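Wesside Bulletin, March
Shared pantry: jars, lids and the white counter
By Seung-woo Ha
Print this item | E-mail this item
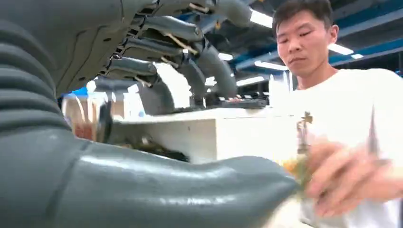 Decanting and labelling

The dry goods shelf at Wesside has moved to clear containers. Contents can be read by colour from the front, so stock checks no longer need every lid opened. Opaque tubs left on the lower shelf will be emptied on Thursday and put in the store cupboard.

Labels go on the side of the container. Lids get swapped during washing, and a label on a lid then describes the wrong product. Write the contents, the date of filling and your initials in pencil. Ink from the Lolby markers came off in the first week.

Container sizes

Two sizes are in stock. The 2000 ml jar takes rice, lentils and oats. The 1550 ml jar takes sugar, salt and dried fruit. Flour is kept in its bag inside the 3000 ml bin. Please do not fill above the shoulder of any jar, as the seal will not seat properly.

A full large jar of rice is heavy. Carry it with one hand under the base. Small containers may be held by the body but should not be lifted by the top alone.

Use of the counter

The white counter is for filling and checking only. Jars go back to the shelf once the lid is closed. Wipe the top with a damp cloth, then a dry one. Spray cleaner leaves a film on the glass and has been withdrawn.

Reordering

Replacement seals come from Bae, part 959, in packs of ten. The Vutport depot holds spare jars in both sizes. Requests to me before noon on Thursday.

Print this item | E-mail this item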